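Lending Should Not Stop at Books

Opinion
Hamisi Biwott
27 May 2023

The district of Warnville is reviewing what its public libraries are for. The consultation paper runs to many pages and asks residents to rank services in order of importance: books, newspapers, computers, study space, events. Toys and games appear near the end, under "other loans", together with walking poles and the sewing machine held at Tesham. It is the position of this article that the heading is a mistake, and that the lending of toys deserves a settled place in the library service, with a budget line of its own.

The present arrangement grew up without any plan. Tesham library took in a collection of 600 toys, puzzles and board games when the old nursery building in Halvorsen Road closed. The collection was meant to stay for one winter. It has remained ever since, on shelves intended for large-print fiction, and it is lent on the same tickets as the books. A child's ticket allows two toys for three weeks. There is no charge for the loan, although a charge of 99 pence was introduced for reserving an item from another branch.

Those who would end the service make a case that should be heard fairly. Toys take up room. They come back with pieces missing. They must be cleaned and checked by staff whose hours have already been reduced. A library, on this view, exists to give people access to the written word, and everything else is a distraction that can be borne in good years and must be given up in lean ones.

The argument has force, but it rests on a narrow idea of how reading begins. Long before a child can follow a line of print, he or she must learn that a printed mark stands for something, that marks come in an order, and that the order matters. Much of this is learned with the hands. A shape sorter, a set of picture cards or a tray of numbers does early work that a book will later depend upon, and a family that borrows one is using the library for its proper purpose.
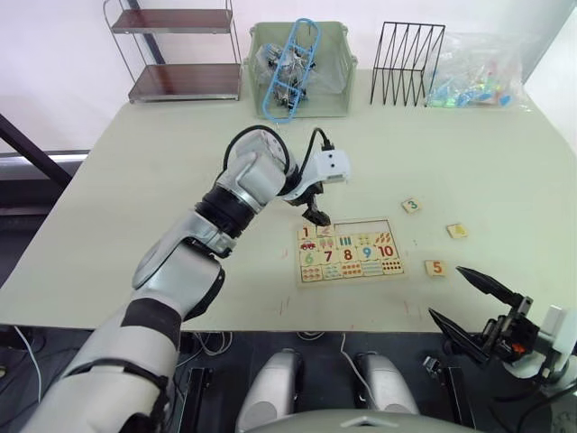
The question of cost

The cost of the service is often stated and seldom examined. Last year the district spent 500 pounds on replacing toys, a sum that also covered boxes, labels and cleaning materials. Against this the collection recorded 2000 loans. Few parts of the public service can show so much use for so little money, and it is hard to see what would be gained by ending it. The shelves would be freed, certainly. The consultation paper does not say what would be put on them.

It is true that staff time is not included in the figure. Checking a returned game takes longer than checking a novel, and a jigsaw takes longer still. The remedy lies in choosing stock with more care. Large puzzles in many small pieces are a poor choice for lending and should be left to the charity shops. Sturdy items with few parts, each with its own place, can be checked at the counter while the borrower is still there. The library at Kandidow adopted this rule when it set up its own collection, and its staff now treat toys as part of the ordinary day.

There is also the matter of what families would otherwise spend. A young child may be devoted to a toy for a fortnight and never look at it again. This is normal and no parent should be blamed for it. It does mean that buying is a wasteful way of meeting the need, especially for households with little money and less cupboard space. Borrowing allows a toy to be used hard, returned, and used hard again by someone else. We accept this reasoning without difficulty in the case of picture books, which are outgrown at much the same speed.
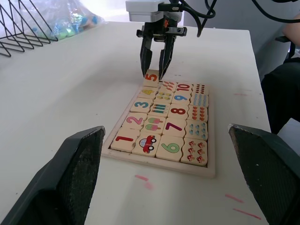

Who is served, and who is not

The collection is used mostly by parents of children under five, and that is as it should be. It ought not, however, to be thought of as a service for the very young alone. Grandparents who look after children for one day a week have no wish to fill a spare room with playthings. Childminders working from home need variety that they cannot easily afford. Adults who are learning English, or returning to arithmetic after many years, may find a simple game less discouraging than a workbook. People recovering the use of their hands after illness are sometimes advised to practise with pegs, blocks and boards. None of these groups is mentioned in the consultation paper.

The location of the collection is a further difficulty. Tesham is well served by buses in the morning and poorly served after three o'clock, precisely the hour at which families are free to travel. Residents on the Halvorsen side of the district may reserve items at their own branch, but must pay the charge to do so, and must choose from a printed list that gives no more than a title. A service that depends on living within walking distance of one building cannot be called a district service. The reservation charge should be withdrawn for all children's tickets, and a small part of the collection should move between branches every few months. Neither step would require new premises or additional posts.

It has been suggested that the whole collection might instead be handed to a private nursery or a local charity. Such bodies do good work, and nothing prevents the library from cooperating with them. Yet a charity must choose whom it will help, and a nursery must serve the children on its register. The public library asks for a name and an address. A parent who would hesitate to approach a charity will walk into a library without a second thought, and that ease of access is worth protecting.
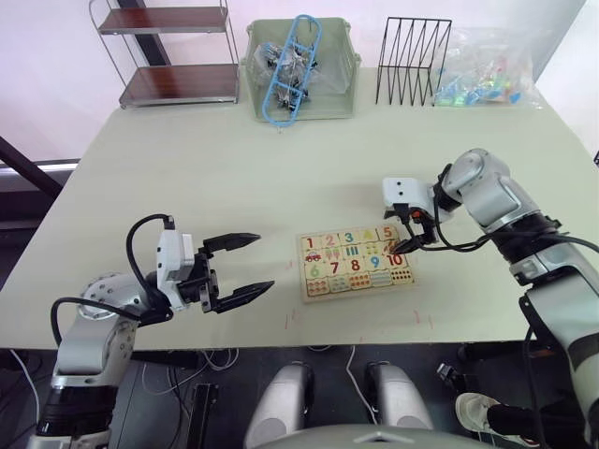 The choice of stock deserves more attention than it has received. At present the collection depends on gifts, and gifts follow fashion. Items tied to a television series are donated in quantity once the series has ended, while the plainer sort, which children of any year can use, seldom arrive. A wooden number puzzle that lies flat on a table, with its board always in front of the child, will outlast several seasons of novelty, and two children can sit at it without needing the rules explained. The library should buy such things deliberately, as it buys dictionaries and atlases, and should decline politely what it cannot use. A short buying policy of a single page would be sufficient, and it could be written by the children's librarian without outside advice.

The review should accordingly recommend that toy lending be listed among the core services of the district libraries, that the reservation charge be withdrawn for children's tickets, and that a modest fixed sum be set aside each year for replacement. It should also require that loans be reported branch by branch, so that members can see where the service is reaching people and where it is not. Responses to the consultation may be left at any branch or sent by post, and the findings are to be put before members in September. Residents who have borrowed from the collection are encouraged to say so in the space provided for comments, as the printed form does not ask.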